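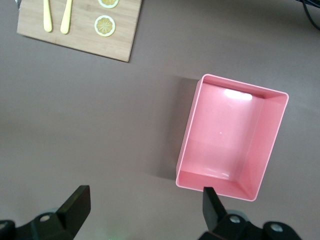 Coviveo Opens Orders for Tabletop Gripper Kit

February 2026
By Staff Writer, Latgate Automation Bulletin

Coviveo has opened orders for the Gaster, a tabletop robot kit intended for teaching laboratories, vocational programs and small research groups. The kit combines a light arm, a two-finger parallel gripper and a small camera mounted at the wrist. It is sold as a complete set, and first deliveries are planned for the second quarter of the year.

The company has set the price of the standard set at $3000. The price covers the arm, the gripper, the wrist camera, a power supply, a clamp for the table edge and a license for the control software on 2 computers. Shipping and local taxes are charged separately. Schools that place an order for four or more sets will receive spare fingertip pads at no added cost.

The Gaster is designed for sorting and pick-and-place exercises with ordinary household and play items. The suggested first exercises use objects of the kind found in a toy kitchen, such as lemon slices and yellow utensils set out on a cutting board, with an open plastic bin placed a short distance away on the same table. Students write or record a routine that moves items from one location to the other. The wrist camera looks down past the fingers, so that the work area and the gripper can be followed in a single view.

According to the product documentation, the fingertips of the gripper are held by screws and can be exchanged with a hand tool. Two fingertip shapes are supplied. The flat shape is recommended for blocks and handles, and the grooved shape for thin items lying close to the table surface. Coviveo advises users to reduce the closing force before working with soft or brittle objects, and to repeat the camera alignment each time the fingertips are changed.

The control software may be used in three ways. Beginners can guide the arm by hand and save the positions. More advanced users can write short programs in Python, and research users can record arm movement together with camera pictures for later study. Recordings are stored on the user's own computer. An internet connection is required only for the first installation and for updates.

Charpentier, the training equipment distributor, will handle sales and repairs for schools and public institutions. The distributor states that the Gaster will replace an earlier set in its catalog, which did not include a camera. Owners of the earlier set may keep their existing table clamps, but the older power supply is not suitable for the new arm and should not be connected to it.

A trial of the kit was held at the Latgate Training Center before orders were opened. Trainees completed 602 pick-and-place runs over the trial period, using the standard settings. The center's written report rated the assembly instructions as clear and found the gripper easy to maintain. It also noted that shiny plastic surfaces made some items harder for the software to locate under strong overhead lighting, and recommended that matte work surfaces be used where possible. The report asked for a longer camera cable, as the supplied one left little room for placing the computer at the side of the table.

Coviveo has confirmed that a longer cable will be included with all sets shipped to customers. A software update dealing with reflections is in preparation, but no release date has been announced.

The standard warranty covers the arm and gripper for two years. Fingertip pads are treated as wearing parts and are excluded. Institutions wishing to examine the kit before purchase may request a demonstration through Charpentier. Requests should state the size of the available table and the number of students expected to attend.

Related items
Charpentier Revises Repair Terms for School Customers
Latgate Training Center Adds Evening Course in Robot Programming
Choosing a Work Surface for Small Robot Arms
Coviveo Publishes Spare Parts List

Search the Bulletin
Enter keyword
Go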